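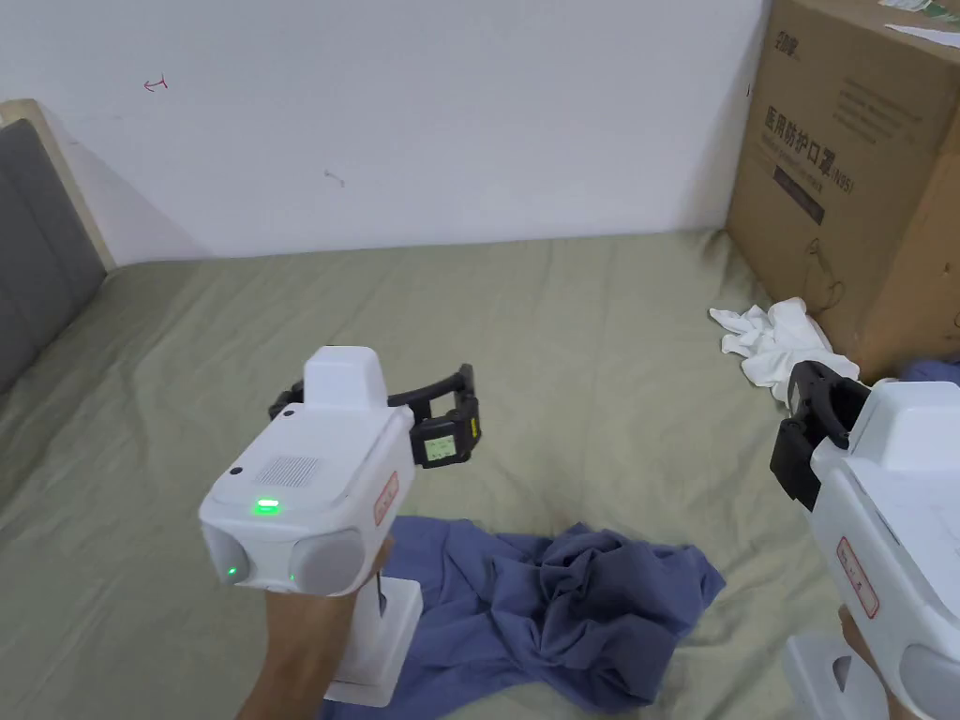
March, Saturday, 4:30 pm

Equipment list for next quarter, first pass. Garment work first: shirts and other soft cloth, both hands.

Drunen quoted 1126 for a spare pair of fingers with screws and linkage. Jinden is at 1000 but wants 15 days. Anwara prefers Jinden. I'd take one set from each and compare wear on thin fabric.
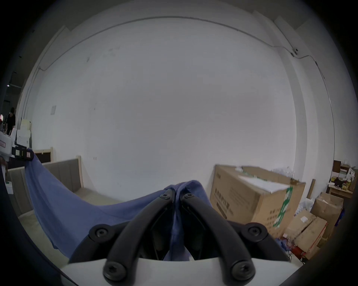 Put 500 aside for cloth: shirts in several sizes, two more fitted sheets. Shelving can come out of the Rosser money.

Second bed is on hold until Tharindu measures the floor.

To do: ask Tanen if their price includes the charger. Anwara to send me last year's order sheet.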